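Home | Projects | Minutes | Members | Contact

Gestgate working group – minutes, December
Notes by Ekow Frimpong

Started at 2:10 p.m. Minutes of the last meeting were accepted with one fix: the Drusitz contact is for the storage account and has nothing to do with hardware.

1. Episode count

The kitchen set stands at 343 accepted episodes. Another 218 are recorded and waiting for review. The target for the first release is still 3,000. Womari asked whether we could release early with a smaller set and add to it. No decision. Most people at the table wanted the review backlog cleared first.

2. Play kitchen tasks

The list now covers lifting the pot by its handle, setting it on a burner, sliding it from one burner to the other, and taking the lid off by the knob. The lid is the slow one. Operators take several tries to line up on the knob, and the reviewers have been throwing out episodes where the approach was restarted. Garg's side said restarts should stay in, as the policy needs to see recoveries. Agreed: keep them, tag them "retry," and leave out only episodes where the operator stopped and reset the arm by hand.

Start positions were discussed at length. Too many episodes begin with the pot on the same burner and the wrist camera at the same height. From now on the operator draws a card before each episode for pot position and arm height.
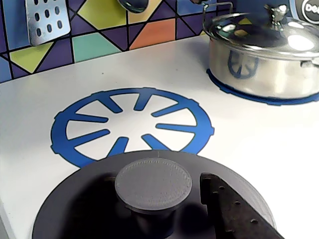 Shiny surfaces came up again. The depth readings on polished metal have holes in them, and the fill-in step smooths over the edge of the lid. Two options were raised: dull the metal with spray, or leave it alone and rely on color only near the pot. Spray was turned down. We want the model to cope with ordinary cookware, and the finish would have to be redone every few days.

3. Labels

Task text is uneven. The same action is written as "put pot on stove," "place pot on burner," and "move pot." Ekow will draft a short style sheet with up to 2 approved wordings per task. Old episodes will be relabeled by script where the match is plain, and by hand otherwise. "Left burner" and "right burner" will be taken from the operator's seat – the wrist view turns too much to be used for this.

4. Utensils

Proposal to add the hanging utensils as a task. Held over. The grasp is awkward and no one has tried it with the current fingers. Womari will run a short trial and bring the clips.

5. Storage

Drusitz has raised our limit. Raw video is to be kept until an episode passes review, then compressed. Uploads go after 6 p.m. so they don't slow down the control link.

Actions

Ekow – label style sheet, retry tag in the review form
Womari – utensil trial
Garg – script for relabeling, position cards

Meeting closed at 3:25 p.m.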